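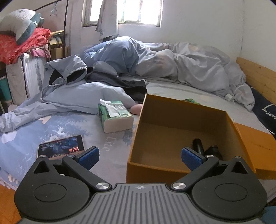 Gripper in front of an open cardboard box on an unmade bed, with clothes and a duvet beyond.

Can a two-finger gripper tidy a bed yet?

Posted in February by prastora_bench
Last updated: February, 4:15 pm

I'm trying to set a realistic scope for a bedroom chore: put the small items in the box, fold the clothes, spread the duvet. The hardware is a parallel workspace arm at our shop in Brasasbridge, two hinged fingers with soft pads. Small rigid items seem fine on paper. What I can't find is a straight statement of whether fabric on fabric is solved well enough to run without a person standing by. The surface is a soft mattress, so nothing has a fixed height. Where would you draw the line?

aliyu_controls

Draw it between the box and the bedding.

Phone: graspable by the long edges if the pads can get below the top face. On a sheet they push the fabric down and usually get there. Limit the closing force.

Tissue pack: soft, deforms, but light. Grip the wrapper, keep clear of the tissue sticking out or you will pull that and leave the pack.

Jacket: picking it up is easy, folding it is a different job. The hood and drawstring hide the outline, and most folding code wants a flat garment first. With one arm you will spend most of the cycle flattening. We got a plain towel down to 2 minutes and never had a hooded jacket finish in under 8.

Duvet: one arm can drag a corner. It can't spread a heap evenly, and a charging cable hanging off it is a snag risk. Have your planner treat cables as keep-out.

So: box loading with remote supervision, clothes with a person present, duvet by hand.

cemine_user

no. my vacuum can't even handle a sock

millwright_2nd_shift

Mostly agree with the first reply. We tried something similar with shop rags and cartons. Open flaps gave us more trouble than the rags did. The arm clipped a flap on the way in, the carton shifted, and the stored drop point was wrong from then on. On a mattress I'd expect worse. Tape the flaps down or re-detect the rim before every drop. Re-detecting cost us about 4 seconds per item and we kept it.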